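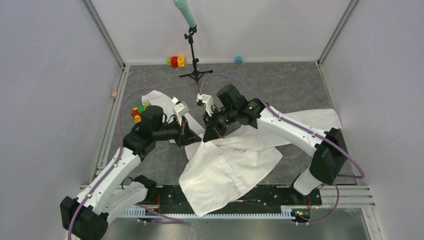 A large piece of white fabric, gathered at the top, on a dark grey floor.

I want to make a case for the big white cloth. You probably own one already, a flat sheet or an old tablecloth or a few metres of something plain bought for a project in November and never cut, and I think it's the most useful thing in the linen cupboard. I also think folding it is one of the great small pleasures of keeping house, and I'm prepared to argue with anyone who says otherwise!

Start with the colour. People tell me white is impractical, that it shows everything. Well, yes, and I love it for that. A tea stain on a patterned cloth can sit there for a year before anyone notices, and by then it's part of the cloth. On white you see it straight away and you deal with it that night. I've got a tablecloth from Dostow, the little homewares shop near the station, that has been through nine years of birthdays, and it still comes up beautifully after a long soak and an afternoon on the line.

Then there's the size. Small cloths are easy to fold and easy to lose. A big one takes both arms and a bit of floor, and it makes you pay attention. You find a corner, you run your hand along the hem until you reach the next one, and for a minute or two there is nothing else you can sensibly be doing. I used to rush it. I'd bundle the thing into a rough square, shove it on the shelf and then spend twenty minutes ironing the creases out before people came over — a ridiculous trade when the folding takes 60 seconds.

My method, for what it's worth, is to pick it up by the top edge and let the rest hang. Gravity does a lot of the work. Give it one good shake, bring the corners together, smooth it down, and go again. I fold in halves and never in thirds (I know there are thirds people, and I wish them well). If it's truly enormous, I lay it on a clean floor and crawl about. There's no shame in that, and you get a much straighter edge than you ever will on a bed.

I'm less keen on the storage gear. Kendora sells a set of fabric dividers that I was given and tried in good faith, and all they did was take up room the sheets needed. A shelf is enough. Put the fold facing out so you can grab one without toppling the pile.

What I'd really like is for more of us to use the good cloth on ordinary nights. Mine was $29, hardly an heirloom, and for years I kept it for visitors. Now it goes on the table for soup and toast, and the kitchen feels brighter the second it's down. Then it gets washed, and I get to fold it again.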